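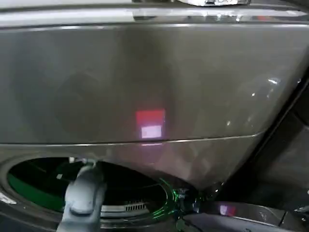 Page last changed: 18/06/2023

Teaching a robot arm chores by remote control: workshop tips

Set the height of your chair before you touch the controls. Most jerky runs come from a raised shoulder.

Do the job with your own hands first, slowly, and note where you pause. Pause in the same places when you drive the arm.

At a round opening, line up outside the rim, stop, then go in. If you brush the rim, back out the way you came. Don't steer sideways inside.

Glossy panels throw back every lamp in the room. Leave the lights as they are for the whole set -- a reflection that moves halfway through gives you two sets.

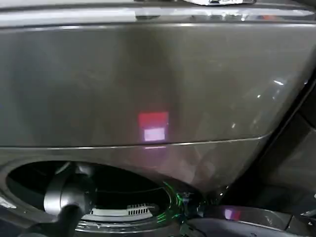

Keep your speed the same going in and coming out. Lahcen Erraji rushes the way out, and his runs at Gelavville had to be done again.

Throw away a run with a long wait in it. Of 2,000 runs we kept 1,808, and the waits were the main fault.

For shelf work, start each run from a different spot, a hand's width either way. Bottles in straight rows are easy to knock, so come in from the front and open the jaws early.
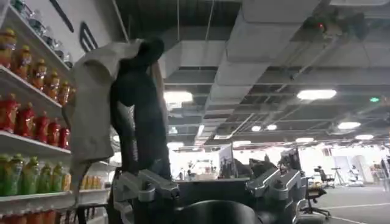

Look through the wrist view before every run and check that both fingers show. Wipe the lens with a dry cloth, never kitchen spray.

Rest after 5 runs -- more often if your grip gets tight.

Corrections to Nawal Chraibi, please.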